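Commingling of customer funds

Commingling, in the world of brokers, banks, and payment firms, is the mixing of money that belongs to customers with money that belongs to the firm looking after it. The word sounds friendly enough, a bit like guests at a party, and in daily life a household mixes its money all the time without any harm done. It becomes a serious matter when the money was handed over on the understanding that it would be kept apart.

The opposite practice is usually called segregation, and an account set up for it is called a segregated account, a customer account, or, in the legal profession, a client trust account.
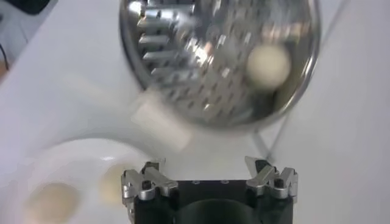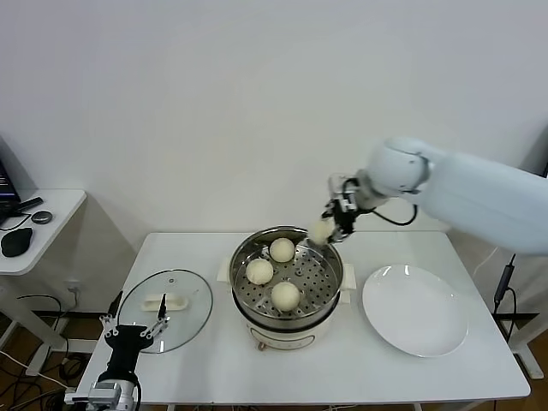
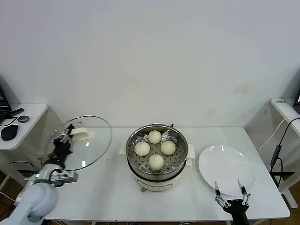
Background

The idea that a keeper of other people's money should hold it separately is a very old one, and it grew up in large part out of the law of trusts. A trustee who put trust money in his own purse could be made to account for it, and if he bought something with it, the people he was meant to be serving could often claim the thing he bought. Lawyers, estate agents, and guardians came under rules of this kind long before there was any such thing as an electronic brokerage account, and those older rules still color the way courts think about the newer businesses.

A bank deposit works differently, and it is worth slowing down here, as this is where many people get into a muddle. When a person puts money in an ordinary checking or savings account, the bank does not set those particular dollars on a shelf with a name on them. The deposit becomes a debt that the bank owes to the customer, and the bank is free to lend and invest within the limits its supervisors set. The customer is protected by the bank's own capital, by supervision, and, in many countries, by deposit insurance up to a stated limit. Commingling in the strict sense is therefore not a charge one usually hears against a bank over ordinary deposits. It comes up when a firm has promised to hold money or securities on someone's behalf, and that promise may be made by a broker, a futures dealer, a cash manager, a payment company, or for that matter a bank acting as custodian.

How it happens

Some commingling is deliberate, and some of it is plain bad housekeeping. A small firm may open with a single account, meaning to sort things out once business picks up, and then find that the sorting out has become a very large job indeed. A busy firm may keep proper accounts but move money between them late, so that fees it has earned sit among customer balances for weeks (leaving earned fees too long in a customer account is itself treated as commingling under many rules, which surprises people).

The graver cases involve a firm that uses customer money or securities for its own ends. It may pledge customer securities to get a loan, cover its own trading losses from the customer account, or pay one group of customers with what belongs to another. These acts go by other names as well, among them misuse, conversion, and misappropriation, and a single set of facts can support several of them.

A worked illustration

Suppose a broker called Brivell holds $1000 for each of 200 customers, and keeps all of it in one customer account at a bank, properly labeled and apart from its own money. This arrangement, known as an omnibus account, is generally allowed so long as Brivell's books show what each customer is owed. The customers' money is pooled with that of other customers, but it is not mixed with the firm's.

Now suppose that Brivell draws on the account to meet its own rent and wages, and then fails. When the books are finally put in order, enough is left to pay each customer $917. Under the sharing rule used in many systems, the shortfall is spread evenly, and every customer bears the same loss of $83, whether or not that customer's own deposit can be traced to the payments that went out. A customer who had opened an account the day before would stand in line with one who had been there for years. It can seem hard on the newcomer, but untangling each payment would often cost more than the missing money.

Tracing

Where the pooled amount is not simply shared out, a court may try to follow the money. Several methods have been used over the years. One treats the first money paid in as the first paid out. Another supposes that a wrongdoer spends his own money first and leaves the customers' money until last, which naturally favors the customers. A third looks for the lowest point the account reached after the mixing took place, and holds that a customer cannot usually claim more than that lowest sum from the account, even if it was topped up later with money from elsewhere. Results can differ a good deal from one method to the next, and much of the argument in a failed firm's bankruptcy may be over which of them applies.

Safeguards

Rules against commingling usually ask for separate accounts with clear titles, regular matching of the firm's books against bank statements, and a letter from the bank agreeing that it will not take customer money to settle the firm's own debts. That last item is easy to overlook, and it matters a great deal. A well-labeled account is of limited comfort if the bank holding it may help itself to the balance when the firm falls behind on a loan.

Some rules also let a firm leave a small cushion of its own money in the customer account, so that a bounced check or a late transfer does not leave the customers short. Strictly speaking this is a mixing of funds, but a permitted one, and the cushion is commonly treated as belonging to the customers for as long as it stays there.

Customers can do a certain amount for themselves. Account agreements often state whether money is held in trust, held as a deposit, or lent to the firm, and the three lead to very different places in a bankruptcy. It helps to keep statements for at least 12 months, and to save a copy of the agreement as it stood on the day of signing.

See also

Client trust account
Conversion (law)
Custodian bank
Deposit insurance
Omnibus account
Rehypothecation

Page last edited Aug 3, 2024, by Tainá Lacerda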